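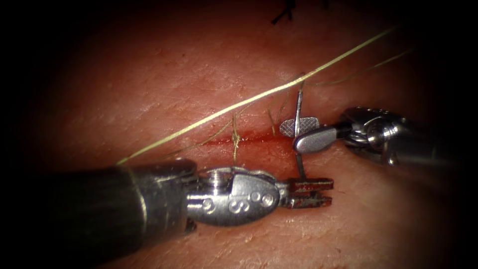
Review: Plinis Suture Pad and Practice Standard, second edition

Search this site Go

Print this page | E-mail to a colleague

Tridow sells the Plinis pad bundled with a 40-page booklet it calls a practice standard for robotic suturing. The pad is fine. The booklet is why the bundle costs $522, and I have doubts about it.

Start with the pad. It has a fine, creased texture and takes a needle without tearing. A knot sits down properly at the incision line. Our old Muli pads went ragged at the edges by September and we threw them out.

Now the rules. Rule 4 says the needle must be held by one instrument at all times and that the other must stay "clear of the working zone" until the handoff. How clear? No distance is given. Anyone who has closed a short incision with two arms knows the jaws end up nearly touching, with the needle point right between them. A grader could fail that or pass it and quote the same sentence.

Rule 9 bans gripping the suture with a toothed jaw. Good advice, and frayed thread is a fault worth marking down. But the scoring sheet has no box for fraying. It has one for "economy of motion," worth more points than knot security. I would like to see who decided that and on what evidence. The booklet cites 73 trainee sessions and doesn't say how many graders scored them, or whether any two agreed.

The section on stray tails is better. Trim, remove, log. It takes up half a page and we have adopted it as written. The section on inspecting jaws between runs is also sensible, though it leaves the cleaning interval to "local policy," and most people buying a standard are doing so for lack of one.

Tridow says the booklet lines up with the Custton checklist. We laid them side by side. The headings match and the pass marks don't.

Buy the pad alone if they will sell it to you. Wait on the booklet until there is a third edition with numbers in it.

Reviewed 24th July

Contact us | Copyright Bench Notes | Back to top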